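Votbridge Equipment Forum > Refurbishment Practice > Order of removal, desktop units

Posted by jsastry, 28 October 2019
Members are asked to comment on the draft procedure for Dell desktop towers. The draft requires that the hard drive, processor, memory and expansion card be placed in a fitted tray beside the open case.

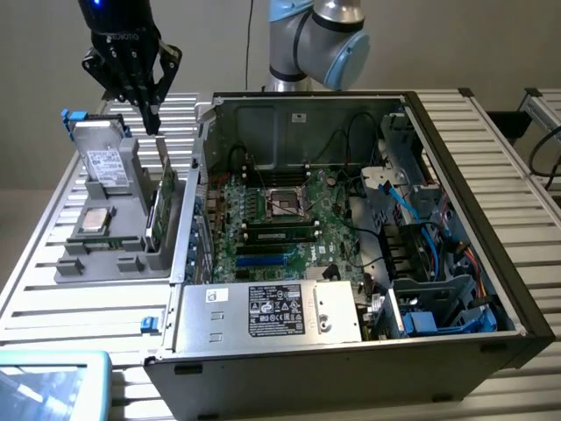 The draft further requires that the power supply remain in the case until testing is complete. Comments will be received until Friday.

Posted by a_alcaraz
I support the tray. I do not support leaving the processor in it uncovered. Our office handled 312 units in June, and each processor went directly into a closed box.

Posted by bnepia
I must disagree with Mr. Alcaraz. A closed box separates the processor from its own memory and drive, and parts are then returned to the wrong unit. One tray per computer prevents this.

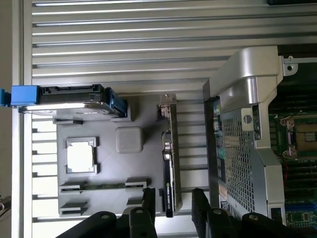
Graphics cards are a separate matter. An NVIDIA Quadro should be recorded by serial number before it leaves the case, and the draft is silent on this point.

Posted by a_alcaraz
The point on cards is accepted. My objection regarding the processor stands.

Posted by jsastry
Serial numbers will be added to section two. Covers for the processor holder will be priced for 300 trays.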